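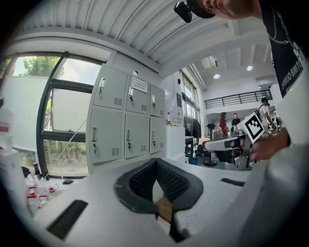
Fevus 收集的是外交通话的官方通报。两国领导人或外长通一次电话，双方通常各发一份通报，篇幅、措辞和提到的议题往往对不上。本数据集把同一次通话的两份通报配成一对，逐句对齐，标出差异。收录的只有发布机构以文字形式放出的正文，配图里的字一概不录，不进文本字段，也不进备注。图注如果是发布机构自己写的，单独放在 caption 字段。

当前版本共 1,002 对，来自将近65家发布机构，包括外交部、总统府、总理府和少数驻外使团。每对占一行，JSON Lines 格式，UTF-8 编码，换行符为 LF。

这份说明针对的是正式发布版。仓库 dev 分支里的字段可能不同，以分支自带的 CHANGES 文件为准。

目录结构

data/pairs.jsonl　主文件，每行一对通报
data/split/　训练、验证、测试三份编号表，只有编号，没有正文
guidelines/　标注手册，中文和英文各一份，内容有出入时以英文为准
scripts/　清洗、去重、对齐检查用的脚本
LICENSE　许可文本
CHANGES　各版本改动

没有单独提供 CSV。通报正文里换行和引号很多，早期版本转出的 CSV 在几种表格软件里都会错行，后来就撤掉了。需要的人可以用 scripts/to_table.py 自己转，转之前把换行替换成空格。

字段

每条记录10个字段。

pair_id　编号，由字母 F 和五位数字组成。编号不连续，删掉的记录不补号。
side_a　甲方发布机构的代号。甲乙按代号的字母顺序排，和谁先打的电话没有关系。
side_b　乙方发布机构的代号。
text_a　甲方通报正文。
text_b　乙方通报正文。
lang　两份正文各自的语言，按先甲后乙写，例如 en,id。
align　句子对齐结果，一组句号对。没有对应句的，另一侧写 null。
label　差异类型，可以有多个。
lag　两份通报发布时间的间隔，以小时计，向下取整。查不到时间的留空，不填零。
caption　图注，没有就是空字符串。

发起方没有单独设字段。很多通报用的是“应约通话”，也有不少只写“双方通了电话”，两份通报偶尔还都说是对方提出来的。标注组试过把发起方做成字段，一致性太低，第二版去掉了。想研究这个问题的，可以从正文里自己抽，手册附录里留着当时用过的关键词表。

差异类型

label 一共6种取值。

omit　一方提到的议题，另一方完全没有提。
soften　双方都提到了，一方语气明显更轻。典型情况是一方写“表示严重关切”，另一方写“交换了意见”。
commit　一方称对方作出了承诺，另一方的通报里找不到这项承诺。
order　议题都在，先后次序差别很大。手册里规定，首要议题在另一侧落到后半部分才算。
name　对地名、机构名或者对方职务的称呼不同。
none　没有发现以上任何一种差异。

none 不能和别的取值同时出现，脚本会检查。其余五种可以任意组合。

语气的轻重靠人判断，没有词表。试标阶段做过一份动词强度表，从“注意到”一直排到“强烈谴责”，用到第三种语言就排不下去了，有的语言里同一个动词在通报中既可以表示关切，也可以只是客套。现在的做法是让标注员读完两份全文再判断，标 soften 的时候必须填写依据的句号，句号落在 align 字段里。

name 这一类最容易误标。译名差异不算，缩写和全称的差异不算，职务更换期间新旧头衔混用也不算。只有称呼本身带有立场的时候才标，拿不准的交给复核。

来源与收集

通报全部来自发布机构公开的网页。Sudheer Subramaniam 写了抓取脚本，脚本每天早上六点跑一次，只访问新闻栏目，遵守站点的抓取限制。网页改版后抓取失败的，由人工补录，补录的记录和抓取的记录在格式上没有区别。

有的机构会在发布之后修改通报，改动一般不留说明。数据集保留第一次抓到的版本。如果第一次抓到的是明显的残页，例如正文在句子中间断掉，就用随后最早的完整版本替换。替换过的编号列在 CHANGES 里。

配对先由 Gindley 完成，它根据双方名称、发布时间和人名给出候选，再由人确认。Gindley 是我们自己的小工具，没有打包发布，逻辑都在 scripts/match.py 里。同一天内同一对国家通话不止一次的情况，机器配不准，全部人工处理。

多方通话不收。三方以上的通话，通报之间的关系用现在的成对结构表达不了，拆成几对又会重复计算。会见、书面致电、社交媒体帖文也不收。通报里如果顺带提到了通话之外的会见，正文照录，那一段不参与标注。

只有一方发了通报的通话同样不收。这一点对结果有影响，详见“已知问题”。
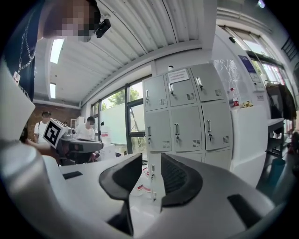

两份通报语言不同，对齐的时候看译文还是看原文？

标注员看原文。每一对都安排至少一名能读两种语言的人，机器译文只作为界面上的参考显示，不存进数据。如果发布机构同时放出了官方英译，正文仍取本国语言版本，英译的有无没有记录。

标注过程

标注在 Jevema 平台上进行。每对由两名标注员独立完成，看不到对方的结果。两人一致的直接入库，不一致的进入复核。复核由 Suryani Tjoa 和 Darmawan Hidayat 负责，两人都参与了手册的编写，所以复核意见如果和手册冲突，先停下来改手册，再回头处理同类记录。

标注顺序是先对齐，再标差异。反过来做会快一些，但标注员容易只找自己已经注意到的差异，对齐成了走过场。试标时两种顺序都用过，正式标注统一成前一种。

对齐的单位是句子。外交通报里常见很长的句子，一句里塞进四五个议题，用分号或者顿号隔开。碰到这种句子不拆，允许一句对多句。礼节性的开头和结尾也要对齐，例如祝贺就职、慰问灾情、约定保持联系，因为一方写了慰问而另一方没写，本身就是 omit。

议题划分参考了 Mühlbauer 表。这张表原本用于给议会质询归类，我们删去了国内事务部分，把安全、贸易、领事、气候几栏展开。议题编码没有作为字段发布，只在判断 omit 的时候用，避免两名标注员对“同一个议题”理解不同。例如一方写粮食出口，另一方写黑海航运之类的运输通道，是否算同一议题，表里有规定：货物和通道分开算，除非同一句里同时出现。

手册第四章列出了讨论时间最长的几类情形，这里摘几条。

甲方通报写“双方一致认为”，乙方通报写“甲方表示”。这种情况标 commit，即使具体内容相同。一致和单方表态在外交上的分量不一样。

一方把某议题放在最后一句，用“还就其他共同关心的问题交换了意见”带过，另一方写了整段。标 omit，不标 soften。笼统的收尾句不能当作提到了某个具体议题。

一方通报很短，只有两三句。不因为篇幅短就免标 omit，有多少标多少。使用者如果觉得短通报会带偏统计，可以按长度自行过滤。

一方引用了领导人的直接引语，另一方转述。引语和转述意思相同的，不标差异。

通报中出现对第三国的评价，而第三国不在通话中。照常对齐，照常标注。

双方都提到即将到来的访问，只有一方写了时间。不标 omit，议题是访问，时间属于细节。这条争论过几轮，Darmawan Hidayat 主张标，最后没有采纳，他的意见保存在手册附录里。
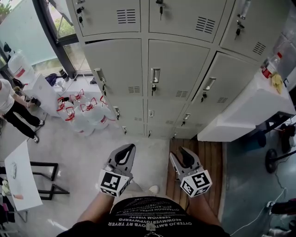
数据划分

训练、验证、测试按发布机构组合划分。同一对机构的所有记录放在同一份里，避免模型靠记住某家机构的固定句式得分。外交通报的格式化程度很高，有的机构连开头两句都几乎一字不改，随机划分会让测试成绩虚高。

代价是三份的语言分布不一样。测试集里东南亚语言的比例偏高，训练集里英语和西班牙语偏多。如果要比较不同语言上的表现，建议自己重新划分，并在论文里写明。

编号表里的编号如果在主文件中找不到，多半是下载的版本和编号表不匹配，请两者一起更新。

使用

读取不需要特殊的库，任何能逐行解析 JSON 的工具都可以。scripts/check.py 会检查字段是否齐全、句号有没有越界、none 是否和其他取值同时出现。自己改过数据之后最好跑一遍。

句号从零开始。分句结果没有存进数据，由 scripts/split.py 现场生成，所以请使用仓库里的分句脚本，换成别的分句工具会导致 align 全部错位。这是收到反馈最多的一个问题。

text_a 和 text_b 保留原文的段落换行。去掉换行不影响分句，脚本已经处理过。引号没有统一，原文是弯引号就是弯引号，是书名号就是书名号。

lag 的计算统一换成了协调世界时。有些机构的网页只写日期，没有钟点，这类记录 lag 为空。不要用零代替，零表示两份通报在一小时内先后发布，在外交上有单独的含义，通常说明双方事先对过稿。

适合的用途

跨语言句子对齐；立场和语气差异的检测；外交文本的对比研究；新闻学课堂上比较消息来源的练习。已有两门课程用过早期版本，反馈主要集中在手册太长，因此增加了一份短手册，放在 guidelines/short 下。

不适合的用途

不能用来判断通话里实际说了什么。两份通报都是发布方挑选过的说法，差异只说明双方愿意让外界看到的内容不一样，说明不了哪一方更可信。label 里没有“真实”或者“虚假”，以后也不打算加。

不适合给国家或者机构做诚信排名。记录数量在各机构之间很不均匀，有些机构发通报勤，有些只在重要通话之后才发。拿 omit 的比例互相比较，比出来的多半是发布习惯。

不建议用来自动生成通报文本。正文的格式和真实通报完全一致，生成的东西容易被当成真的转发。许可里对此有专门一条。

已知问题

单方通报没有收录，因此数据偏向关系相对正常、双方都愿意公开通话的国家。关系紧张时常常只有一方发布，或者双方都不发布，这部分差异最大，这里看不到。

网页存档不完整。部分机构换届后会清空前任的新闻栏目，早年的通报只剩一侧，配不成对。

有少量记录的乙方通报本身就是根据甲方通报改写的，句子高度重合，标出来多为 none。是否保留讨论过，结论是保留，改写也是一种发布方式。

阿拉伯语和波斯语的分句效果较差，长句偶尔被从中间切开。align 是按照切开之后的结果标的，内部一致，但和人的直觉不符。

name 一类数量少，单独训练效果不会好。

代号表里有两家机构在改名前后各占一个代号，没有合并。side_a 和 side_b 的排序因此在个别国家身上前后不一致。下一版会处理。

个人信息

通报里出现的都是以公职身份参加通话的人，姓名和职务照录。少数通报提到在押公民或者遇难者家属的姓名，已替换成方括号里的“姓名”二字，这一步由 Ikhsan Tarigan 逐条看过。替换发生在分句之前，不影响句号。如果发现遗漏，请写信给维护人，不要在公开的问题页里贴出姓名。

标注员的个人信息不在数据中，原始标注结果只保留甲、乙两个匿名代号，需要计算一致性的可以来信索取。

更新

主文件每年更新一次，一般在十一月。新记录追加在文件末尾，旧记录的编号不变。标注有修改的，编号和修改前后的取值都写进 CHANGES。引用时请注明版本，不同版本之间 soften 的数量变化较大，原因是手册在第二版重写了语气一节。

报告错误请在问题页里写明 pair_id、字段名和理由。只说“标错了”的很难处理，最好指出具体是哪两句。对标签本身有不同看法也欢迎提，但会排在明显错误之后。

许可与引用

标注部分，包括 align、label、lag 以及手册，可以自由使用和修改，需要署名。通报正文的权利归各发布机构所有，各机构的转载规定不同，使用者自行确认。脚本按仓库里的 LICENSE 执行。

引用时作者写 Yaqin Shao、Sudheer Subramaniam、Suryani Tjoa、Darmawan Hidayat、Ikhsan Tarigan，题名写“Fevus：外交通话双边通报对照数据集”，后面加版本号。

维护人：Yaqin Shao

相关条目

Fevus 标注手册（短版）
Gindley 配对逻辑说明
Mühlbauer 议题表：删改记录
在 Jevema 上导入双语文本
联合声明与联合公报：为什么没有收
旧版 CSV 的错行问题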